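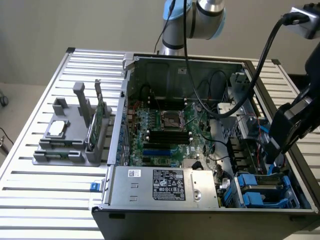 The tower on its side, lid off.

Fiction > Short stories > Workbench

Search stories Go

The Socket

Sinan Karakaya had the side panel off before his coat. Coat still on, one sleeve wet from the rain, and the panel already leaning against the wall where somebody would kick it.

Ten past nine. At night, not morning. The customer wanted it by opening.

"Which one is this," Erdal said from the doorway. He had the keys in his hand. He was going home, he'd been going home for an hour.

"Number 268. The Dawber one."

"The dentist?"

"The accountant. Dentist is Plalumar."

Erdal came over anyway. Looked down into it. Green board, black slots, that one blue slot low down like the wrong tooth in a mouth. The power supply lying there along the bottom, silver, its white label facing up with all the tiny print on it. And in the middle the socket. Empty.

"Where's the chip?"

"That's what I'm asking."

"You're asking me?"

"I'm asking the room."

The rain picked up. Somewhere in the back the radiator knocked, knock knock, stop. Sinan bent closer. Metal frame, lever. He put his thumb near the lever and then took it away again. You don't touch a thing when you don't know who touched it last. Alper had taught him that, Alper Taşdemir, who used to run the bench and now sold boats or insurance for boats, the story changed.

"Tuesday's sheet," Erdal said, then, "no, the other sheet. Who signed it in?"

Sinan found the clipboard under a sandwich bag. Signed in, S.K.

"You did," Erdal said.

"That's not my K."

"It's your S."

"There's two of us! Kurtuluş is S.K. too. I said in March, I said put the whole name. Three letters at least."

Two Sinans in one workshop. It had been funny for a week. After that it was phone calls to the wrong one and the wrong one's lunch and once, a birthday cake, which Sinan Karakaya had eaten most of before anybody read the icing. He still owed for that. Neither of them had ever said so out loud but he owed.

He called. It rang and rang. He pictured the phone face down on some table, Kurtuluş asleep with his mouth open, happy.

"Voice mail."

"Try Cengiz."

"Why would Cengiz know?"

"Cengiz knows things."

Cengiz Değirmenci picked up on the first ring, like he'd been sitting on it. There was a TV going behind him, a crowd, a whistle.

"The Dawber machine," Sinan said. "Socket's empty."

"Good evening to you too."

"Good evening. Socket's empty."

"Did you look next to it?"

"Next to it where?"

"Next to it, next to it. On the table. The gray thing. Left side." The crowd went up, Cengiz groaned. "Did you look left?"

Sinan had not looked left. He had looked in. You open a case you look in, that is what the hole is for. He turned his head now, slow, phone still against his ear, and Erdal turned his head at the same time, and there was the gray holder they had printed themselves last winter, sitting on the slats a hand away from the tower. A white piece lying flat in the square pocket. A green card standing up in the slot beside it, straight as a schoolboy.

"Oh," said Sinan.

"Is it there?"

"There's a white thing in it."

"So look under your nose and go home," said Cengiz, and hung up. Somebody had scored, by the sound.

Erdal laughed. Not mean, just tired, it got away from him. He put the keys down on the bench, which meant he was staying, which he would deny later.

"Is that even it," he said. "Could be the cover."

"Could be."

"You want to check?"

"I want to take my coat off."

He took his coat off. Hung it on the nail, it fell, he left it. He pulled the lamp over and stood there with both hands flat on the edge of the table and didn't pick up anything yet. The black cables looped along the top of the case, all the same lazy way, somebody had pushed them back there carefully so they'd be out of the road. Kurtuluş did that. He always moved the cables first. Karakaya just shoved through with his elbows and apologized to the fan.

So it was the other Sinan's job, half done. Left the way you leave a book, open on its face.

"He was coming back to it," Sinan said.

"Hm?"

"He didn't lose anything. He put it where it would be safe and then he got called out. The Werkberg people, remember, the printer with the smoke."

"There was no smoke. They said smoke."

"Still, he went."

Nine thirty something now. Erdal had found the kettle and was shaking it to hear if there was water. There was a bit. The radiator knocked again, and quit.

The phone buzzed on the bench. Kurtuluş, a text, all lower case. sorry was asleep. dont touch dawber ill do it at 6. theres cake in the fridge its yours

Sinan read it twice. Then he read it to Erdal, who was allready opening the fridge.

We use cookies to remember your reading settings. Accept Manage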